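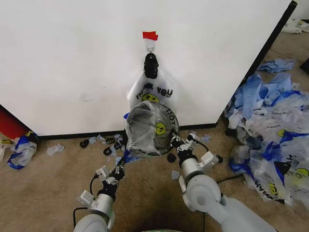 Cakley Returns Depot
Minutes of the staff and operations meeting, 18 Dec 2018

Present: Saskia McKinnon (chair), Corey Ashby (minutes), day and evening bagging crews
Apologies: Gullar site office

1. Previous minutes
Agreed with one correction. The overtime figure should read 168 hours.

2. Bagging station
Corey reported on the two-arm station. It is working with the printed thank-you bags and a round rim that keeps the bag mouth open. Opening bags is still the slow part of the job. Almost 40 bags an hour is the best so far. The evening crew asked for the floor by the panel to be swept at each shift change, and for spare bags to be kept in a bin. Agreed.

3. Changes to jobs
Saskia said no hours will be cut before April. Two people per shift will move from hand bagging to checking and restocking. Several of the crew said checking means more standing and asked for stools. One person asked if the checking rate of pay would apply from the first day. Saskia will ask Gullar and reply in writing.

4. Training
Sabatier will run the stop and restart training on site. Day crew first. Anyone who has not signed the sheet cannot clear a jam on their own. Evening crew objected to coming in early without pay. Saskia agreed the time will be paid.

5. Order counts
335 orders went out by hand last week and 102 through the station. The crew asked that the two not be compared on the notice board. Agreed.

6. Any other business
Locker keys to be returned to Corey.

Actions
Saskia: pay question, stools
Corey: bin, sweeping rota, training sheet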